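Gornden bench log: the grip that wouldn't let go

Hi again! I promised more of the white table, so that's the first thing on this page, and then the long sad tale of our grip fault (it's mostly fixed, don't panic).

Bag on its side, yellow corn inside, small round beige one out on the table.

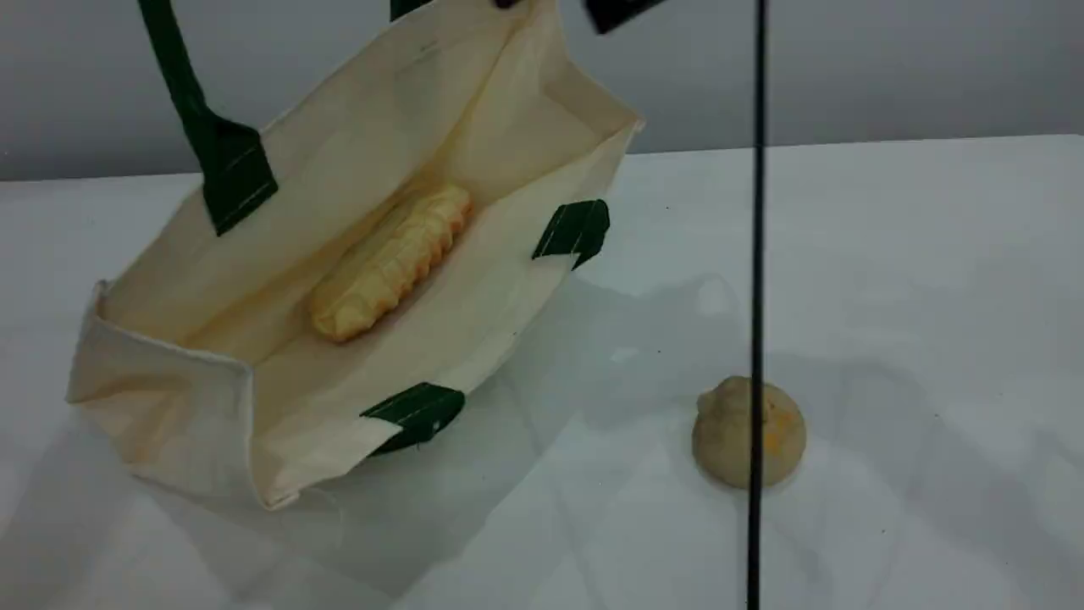
The long roll with the pale stripes. I love this one. 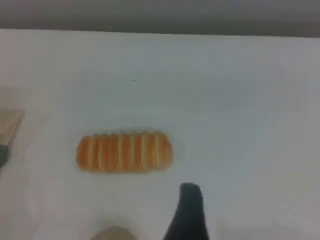
Something orange and lumpy, very close up, with a dark finger against it.
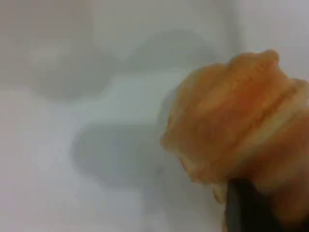 So, the fault. Back in January the Gornden started squeezing harder than we told it to, and only on long runs. We'd ask for 7 newtons and everything looked fine until cycle 596, when it clamped down on a foam pear and stayed clamped. I hit the stop button and it still held on! That scared me a bit, because my thumb had been in there a minute earlier.

Lợi Ông went through the logs with me until 7 in the evening and found the force reading had frozen, so the controller kept pushing to reach a number it had already passed. The Komov driver board was the culprit (a loose connector, argh). We swapped it, and now the stop button opens the fingers too. Next up is a 3000 cycle run, and I'm keeping my hands well out of the way until it's done.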